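Ruvell House Residents' Association
Minutes of the August general meeting
Held in the ground floor common room, 7:00 p.m.

Present: Covadonga Toledo (chair), Ettore Bortolotti, Giorgia Pellegrini, Shoaib Usmani, and residents of 15 apartments as signed in on the sheet.
Apologies: Manuela Grasso.
Minutes taken by Giorgia Pellegrini.

1. Minutes of the previous meeting

The minutes were read and accepted with one correction. Under item 4, "east stairwell" should read "west stairwell." Ettore has changed the copy in the binder.

2. Matters arising

The light on the second floor landing has been replaced. Residents on that floor report that it now stays on for too short a time and goes out before a person carrying bags can find a key. Ettore will ask the electrician to lengthen the timer.

The letter to Madent about the late pickup of the old washing machine was sent. Madent collected the machine nine days after the agreed date and has offered to waive the haulage fee. The offer was accepted.

The lost umbrella from the spring lunch has still not been claimed. It is in the office.

3. Accounts

Shoaib presented the accounts. The balance in the association account stands at $1751. The largest payment since the last meeting was for repairs to the common room radiator. Two apartments have not yet paid the quarterly contribution and will be reminded by note under the door.

A resident from the top floor asked why the cleaning supplies line was higher than last year. Shoaib explained that the association now buys its own dish soap, sponges and trash bags for the common kitchen, which used to be brought by whoever booked the room. The resident asked for this to be shown on a separate line. Agreed.

The accounts were approved.

4. Bicycle storage

The bicycle room has more bicycles than hooks. Ettore walked through it and put a paper tag on each one. Owners are asked to write their apartment number on the tag before the end of the month. Any bicycle with a blank tag after that will be moved to the back of the garage and kept there until the next meeting, when the association will decide what to do with it.

There was discussion of whether children's scooters count as bicycles. It was agreed that they do not, and that they should be stored on the low shelf by the door. The shelf first needs to be cleared of paint cans. Shoaib will take the paint to the recycling center and asks anyone with leftover paint at home to leave it with him before he goes.

5. Courtyard

The El Sherbiny bakery next door has asked if it may leave its delivery crates against the courtyard wall between 5:00 and 7:00 in the morning while its own entrance is being repaved. Residents on the courtyard side were asked for their views. Two were concerned about noise. One said the crates were no trouble, but the hand truck was.

Agreed to allow it for as long as the paving work lasts, on condition that the hand truck is not used before 6:00. Covadonga will speak to the bakery.

The planter by the gate is cracked on one side. Several residents would like it repaired and a few would like it removed. No decision was made. Carried over to the next meeting.

6. Common kitchen

This item took up the longest part of the meeting.

Covadonga reported that she has had complaints from people who booked the common room and found the kitchen in poor order. In one case the sink was full. In another the dishes had been stacked in the upper cabinet with water still on them, and the shelf paper has had to be thrown out.

Ettore said the main difficulty is that people do not know where things belong. The cabinets were labeled years ago and most of the labels have come off. He proposed new labels and a one-page sheet taped inside the door of the tall cabinet.

A resident from the first floor said a sheet would not be read. She would like each group to be checked out of the room by someone with a key. Shoaib was against this, as most bookings end late in the evening and there are not enough key holders. After discussion the sheet was preferred, 19 votes for and 2 against, with no abstentions. Proxy votes were counted.

The meeting then went over what the sheet should say.

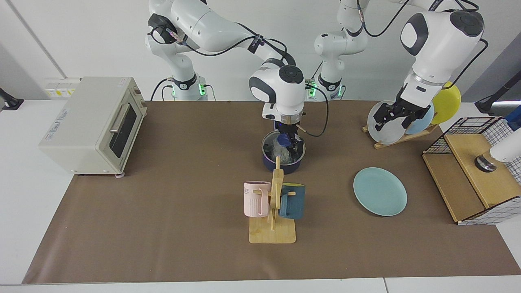
Plates are to be washed, rinsed and left standing in a rack until dry, and put away the next morning by whoever has the booking. The wooden dish rack was generally preferred to a flat drying mat, which stays damp underneath. Giorgia pointed out that with plates standing on edge, like the pale blue and yellow ones, it is easy to see which are still in use and which have been put up to dry. Plates left lying flat on the table are to be treated as not yet dealt with. Mugs go on the mug tree by their handles and not upside down on the counter. Pots must be emptied before they are put away, and that includes plastic bags and utensils. Covadonga asked that this last point be written in larger letters.

Ettore asked if the brown paper used to cover the table should be kept on between bookings. Some thought it protected the tabletop from scratches, others that it collects crumbs. Agreed that it may stay on if it is clean and must be thrown out if it is stained.

A resident asked about replacing the good glasses. Shoaib has a price from Zikton for a set of tumblers but considers it high. He will look for another price and bring both to the next meeting. Until then, groups who need glasses for more than a few people should bring their own.

The question of a dishwasher was raised again. There is no water connection on that side of the room and the quote received last year was more than the association can pay. Not pursued.

Actions: Giorgia to write the kitchen sheet and show it to Covadonga before it goes up. Ettore to make the labels. Shoaib to get a second price for tumblers.

7. Room bookings

The booking calendar on the common room door has been written over so many times that it can no longer be read in places. Two families had the room for the same afternoon in July. They shared it, but asked that it not happen again.

Manuela had sent a note offering to keep a single booking list and to copy it onto the door at the start of each month. Her offer was accepted with thanks. From now on, bookings should be made with Manuela by phone or by leaving a note in her mailbox. Writing directly on the calendar will not count as a booking.

The deposit remains unchanged. It is returned once the room has been seen and found in order, kitchen included.

8. Fall lunch

Covadonga asked for ideas. Last year's lunch was cold because the food was carried down from several apartments and then waited for the speeches. It was suggested that there be one hot dish made in the common kitchen, with salads and desserts brought from home. Ettore offered to make a large pot of beans. A second pot without meat will be needed, and a resident from the third floor will make it.

The date will be settled once Manuela has the booking list. Folding tables can be borrowed from the school, as before. Somebody needs to return the school's tablecloth, which is still in our linen drawer from last time - Giorgia will do this.

9. Any other business

The front door is being left propped open with a piece of cardboard. Residents are asked not to do this, including on moving days, when a person should stay by the door.

A resident asked that garbage not be put out before 8:00 in the evening. This is already in the house rules. Ettore will put the page up again in the lobby.

Shoaib reminded everyone that the water will be off in the west stairwell for part of one morning while a valve is changed. A notice with the time will be posted as soon as the plumber confirms.

The spare key to the meter closet is missing from the office hook. Anyone who has it should return it to Covadonga.

10. Next meeting

To be held in the common room at the same time. The planter, the untagged bicycles and the tumblers will be on the agenda. Items for the agenda should reach Giorgia in writing a week before.

The meeting closed at 8:50 p.m.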